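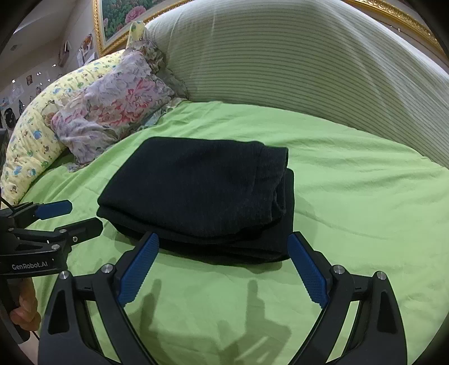 Danai Gkikas

April 14, 2020. Demo visit, Kallia folding group

Writing this up before I forget it, mostly for Rafail and anyone else who didn't get to come along. Glykeria ran the session and did most of the explaining, Ifigeneia B. took the gripper questions, and I scribbled.

So, the folding work. They do it with hand-held grippers, one per hand, and the person holding them has to get through the whole job with nothing but the jaws. Dark navy knit on a lime-green sheet, folded up into a thick stack, and wow does the color contrast help when you're trying to follow the layers! I want to try a bright sheet on our own bench. We've been using gray on gray like fools.

The stack had soft round edges, and the layers on the right bunched into a kind of loose roll. I asked Glykeria whether that counts as a good fold. She says they grade the front edge and the corners first and worry about the side later (Bramora grades the sides too, so our scores and theirs can't be compared straight across. Put that in the summary table, Rafail, please).

Finger pads: blue, with a diamond pattern on the grip surface. I had a go with a pair myself and my first three tries were awful, I kept closing on the top layer only and dragging it off. Ifigeneia B. told me to open the jaws much wider than feels right and come in at the two front corners together. Big difference. My wrists were tired after ten minutes, though, and I'd like to know how their regulars manage a full session.

Numbers from Glykeria's sheet: 2,602 folds logged since November, 2,554 kept. Most of the 48 they threw out were from the cable getting pulled. We should tape ours down at the elbow before we start, I think, or run it over the shoulder. 268 of the kept ones are thick knits, the rest is thinner stuff like T-shirts and pillowcases.

Things I didn't get an answer on:
- how often they swap the pads
- whether left-handers get scored separately
- if the Illey trials used the same jaw width (Ifigeneia Konstantinidis would know, email her)

Glykeria is happy to have 2 more of us over for a longer go. I said yes for me and Rafail without asking him, sorry! Bring a heavy sweater, and something slippery too, I want to see what those pads do with a lining.

Still owe Vlachopoulos the form for the loan set.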